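Section 4. Recording towel sessions with the hand-held gripper

Revised December 2021. Read section 3 (charging and mounting) first if you haven't. This part covers cloth only – hard objects are in section 5 and the settings are different, don't mix them.

4.1 What you are collecting

Short recordings of a person picking up, spreading and folding a towel with the hand-held gripper. The Brereck arm learns from these. No joysticks, no arm on the bench, just you and the tool. The first training set was 3,820 recordings, and the folding result in the Vakberg write-up comes from those plus the corrections we added in May. Same method now, more towels.

One recording = one towel, one fold task, start to finish. Don't join two together.

4.2 Before you start

1. Wipe the lens. Dry cloth, no spray.
2. Check both zip ties. Snug, tails pointing away from the links. If one has worked loose, replace it, don't tape it.
3. Open and close the fingers ten times, slowly. Should feel the same all the way. Any gritty feel, stop and go to 4.6.
4. Look at the fingertip screws. Flush or slightly below. A proud screw head will catch a loop of terry and ruin the take.
5. Run the cable down the handle side with some slack. Make sure it doesn't cross the links when the fingers open wide.
6. Start the Kravets logger. Wait for the steady tone. Two beeps means no clock sync – restart it, don't carry on.

Note: the width reading must be zeroed every time the logger restarts. Not once a day. Every time. Close the fingers fully, hold for a count of three, press ZERO.

4.3 Zero and approach check

Do this at the begining of every batch. It takes under a minute and saves a lot of thrown-away work.

1. Towel on the mat, bunched, any way up.
2. Fingers fully closed. Press ZERO.
3. Bring the closed tips towards the cloth until they are just short of it or barely touching.
4. Look at the live view. Tips in the middle, links spreading evenly to the two bottom corners, cloth across the top half. If one side sits higher than the other the mount has twisted, see 3.4.
5. Hold still, press MARK, back off.
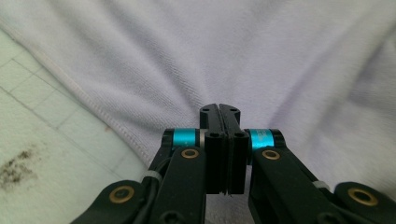

Fig. 4-2. Approach check, fingers closed, lilac towel on the grid mat.

In the live view you want the seam between the tips upright. A slight lean is fine. If you can see daylight between the tips when they are meant to be shut, the zero is wrong or something is stuck between them. Usually lint.

Caution: keep your free hand away from the links while the fingers are moving. The inner and outer arms close like scissors and they do pinch.

4.4 Recording a fold

1. Towel down, drop it from about chest height so it lands differently each time. Do not arrange it.
2. Press REC. Wait for the tone.
3. Find a hem or a corner. Come in low, fingers part open, one tip under the cloth and one over.
4. Close. Lift slowly – slower than feels natural. The cloth needs to hang before you move sideways.
5. Pull the edge out flat, release, go back for the next one. As many grabs as it needs. There's no prize for fewer.
6. First fold, long sides together. Second fold, short sides together.
7. Open fingers, back right away until the whole towel is in view. Hold still, then STOP.

Missed grabs: leave them in. If the fingers close on nothing, open up and try again in the same recording. The arm misses too and the recordings with recoveries in them turned out to be the useful ones. When we trained with the misses cut out, the arm would close on air, lift, and carry on folding a towel it wasn't holding.

Don't do these:
– swap hands halfway
– smooth the cloth with your free hand (the arm hasn't got one)
– talk yourself into keeping a take where the tone never sounded
– move the mat. Marks and stains on it don't matter, leave it where it is

Note: pale towels on a pale mat are harder for the tracker. Move slowly over plain areas and keep a hem or some of the grid in view if you can. Losing sight of both for more than a second or two usually means a broken track, and a broken track means the recording is binned.

4.5 Checking and uploading

1. Open the batch in the logger. Each line shows track, width and clock.
2. Three greens – keep. Amber on width – play it back, if the reading drifts while the fingers are closed then bin it. Red on anything – bin it.
3. Rename nothing. The logger names match the timing files and if you tidy them up they stop matching.
4. Upload before you unplug. Etenville server, folder "cloth-raw", not "cloth".
5. Write the batch size on the sheet, kept and binned both.

A decent batch loses a few. In the second Vakberg run we recorded some 226 takes on new towels and 11 were binned, nearly all for lost tracks. If you're losing a lot more than that, clean the lens and redo 4.3 before recording any more.

4.6 Problems

Fingers feel gritty or sticky
Lint in the bushings, nearly always. Unplug, blow out with the hand pump, work the fingers, try again. No oil. Oil gets on the cloth and then on the lens.

Fingers close but width doesn't read zero
Lint between the tips, or the logger was restarted and not zeroed. Check the tips first.

Teal spacers look loose
Stop using the tool. The ends can be nipped up with the small driver but the fingers then need re-zeroing and a fresh approach check. Do not overtighten, the arms have to swing freely.

Cloth slips out on the lift
Normal for thick hems. Take a deeper bite, close fully, wait, then lift. If it happens with every towel check the tips for wear and swap both, never one on its own.

Tone doesn't sound on REC
Card full or clock lost. Restart the logger, zero, do 4.3 agian, carry on.

4.7 End of session

1. Fingers open, never stored closed.
2. Lens cap on.
3. Charge to full. Spare battery too.
4. Towels back in the numbered bag. Don't wash them mid-batch – a freshly washed towel behaves differently and we want the wash logged as its own change.

Next: section 5, hard objects.

Related pages
Section 3. Charging and mounting
Section 5. Hard objects
Training the Brereck arm from hand-held recordings
Vakberg folding results, second run
Kravets logger: error tones

4 comments · 11 shares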